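Resident Services > Home Care Guides > Laundry and Linens > Bedding

Care of Sheets, Mattress Covers and Mattresses

Korkero Housing Services provides this guide to residents of furnished apartments at Dobre and Wirkberg. It applies to the bedding issued at move-in and may be used for bedding that residents bring themselves. Questions may be directed to the linen desk, which is open until 3 p.m.

Washing

Sheets and pillowcases should be washed every week. Blankets and quilts in regular use may be washed once a month. Residents with allergies may wish to wash pillowcases more often.

Before loading the machine, close all zippers and buttons and turn pillowcases inside out. Sheets should be placed in the drum one at a time. A sheet that is wrapped around the center of the drum will twist into a rope and trap smaller items inside it. Towels should be washed separately, as they shed lint and take longer to dry.

Use the warm setting for cotton and cotton blends. The hot setting may be used after an illness if the care label permits it. Measure the detergent according to the package directions and reduce the amount for a half load. Too much detergent leaves bedding stiff and causes it to hold odors. Fabric softener is not recommended for towels or for quilted mattress covers.

The machines in the Wirkberg laundry room spin at 900 revolutions per minute by default. Select a lower speed for quilts and for anything with a waterproof backing.

Stains

Treat stains as soon as possible. Blood should be rinsed in cold water only. For coffee and tea, work a small amount of liquid detergent into the fabric and leave it for a short time before washing. Check the stain before the item goes into the dryer, as heat will set whatever remains.

Chlorine bleach must not be used on issued linens. The laundry contractor, Jirkance, has advised us that bleach was the leading cause of early replacement among the 3,000 or so pieces it handled for us last year.

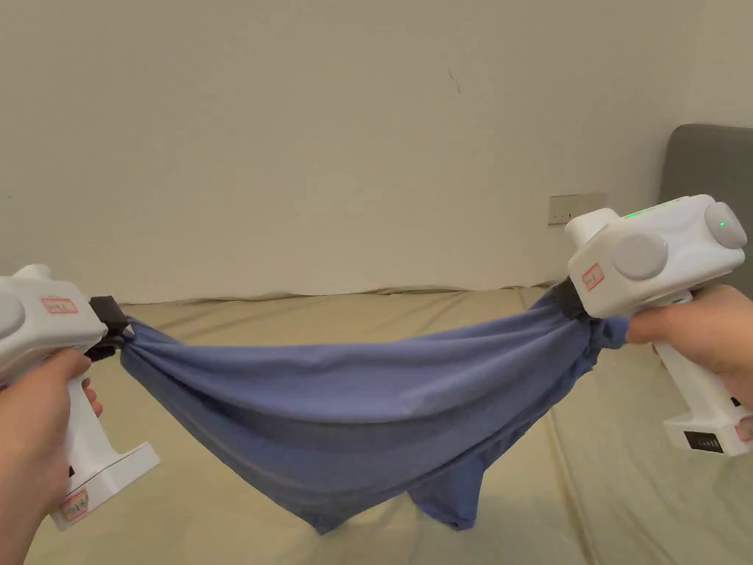

Drying and Folding

Remove sheets from the dryer while they are still slightly damp and shake them out by the corners. Most creases will fall out without ironing. If a sheet has balled up during the cycle, stop the machine, untangle it and continue on low heat.

Fitted sheets are more easily folded on a flat surface. Tuck one pair of corners inside the other, lay the sheet down with the elastic facing up, and fold the edges in to form a rectangle. Fold again to suit the shelf. Linens must be fully dry before they are stored. Closets on outside walls can be damp in winter, and a gap should be left between the stack and the wall.

Mattress Care

Strip the bed completely when changing the sheets and leave the mattress uncovered for at least 2 hours with a window open, weather permitting. Vacuum the top and sides with the upholstery attachment once a season.

Turn the mattress head to foot every 3 months. Mattresses with a sewn-on top layer should not be flipped over. Two people should carry out this task for any mattress larger than a twin.

Spills should be blotted with a dry towel, working from the outside toward the center. Do not soak the mattress or use a steam cleaner on foam.

Replacement of Issued Linens

Worn or torn items may be exchanged at the linen desk. Items must be clean and dry when returned. Residents at Dobre should note that exchanges are suspended in June for inventory; urgent requests during that month may be sent in writing to Veronica Gavrilă, Linen Services.

14 shares | 2 comments

This site uses cookies to remember your building and language settings. By continuing to browse, you accept their use.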